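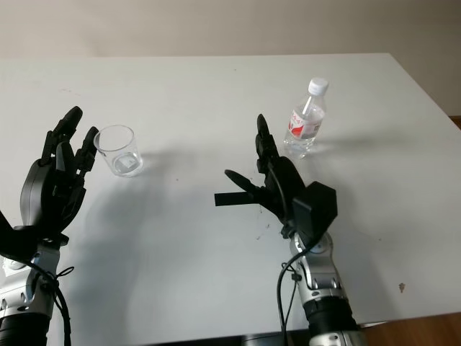 Figure 4. White table against a plain wall.

4. Setting up your first room survey

Welcome to the good bit! By now you have an account on Flornavbridge and your building has a name and an address in the system, so you can start gathering the readings that your green building assessment will be built on. Set aside a quiet morning for the first room. The second one goes much faster, and by the third you'll be wandering about with your clipboard like an old hand.

What you need
The Gerkham logger and its two mounting clips
The floor plan you uploaded in section 3, printed at A3
A tape measure
The room sheet (one for each room)

4.1 Placing the logger

1. Choose a spot on an inside wall, 850 mm or more from any window, radiator or outside door.
2. Press the clip against the wall and mark both holes lightly in pencil.
3. Fix the clip, then slide the logger down until it clicks.
4. Hold the side button until the light turns green. Let go straight away, or you will put it into pairing mode and have to start this step again.
5. Write the logger number in box A of the room sheet and mark its place on the floor plan with a small cross.

Caution: Never mount the logger above a kettle, printer or photocopier. The warm air will spoil the readings, and steam can damage the sensor for good.

Note: Rented building? Ask before you drill. The sticky pads in the side pocket of the case hold well on painted plaster, but they do not like wallpaper at all.

4.2 Taking the daylight readings

Daylight is my favourite part of the whole survey, and you'll see why when the coloured map comes up on screen – it really does change how you think about a room.

1. Switch off every lamp and open all blinds fully.
2. Stand the light meter on a flat surface at desk height, sensor upwards.
3. Step back so that your shadow is well clear of it, and wait 10 seconds.
4. Press Read. The figure appears in lux, for instance 1,823 beside a big south window on a bright day.
5. Repeat at each point marked on your plan, working away from the window.
6. Type the figures into the Daylight tab and choose Save draft.

If the sun goes in halfway through, stop and start the room again later. Mixed skies give a patchy map and the checker will send it back to you.

Note: Readings taken in January are perfectly welcome, but tick the Winter box so that Fudura applies the right correction when it works out your yearly figure.

4.3 Checking the air readings

1. Leave the logger running for 13 full days with the room in normal use.
2. Open the Air tab and press Fetch.
3. Look for gaps in the line. A short gap (an hour or two) is filled in for you. Anything longer is shown in orange and needs a comment.
4. Add comments for anything out of the ordinary, such as a heating fault, a party or a week of decorating.
5. Choose Send for checking.

Caution: You cannot edit a room once it has been sent. Print the summary first and read it through with your room sheet beside you.

4.4 If something goes wrong

The light blinks red: the battery is low. Change it within a day and your readings are kept.
The Fetch button is grey: move the logger nearer to the Sæther hub, wait for a green light and reload the page.
The daylight map is blank: one or more points has no figure. Press Show missing and they will flash on the plan.

Section revised by Birutė Luik, March 25, 2020. Section 5 covers water meters.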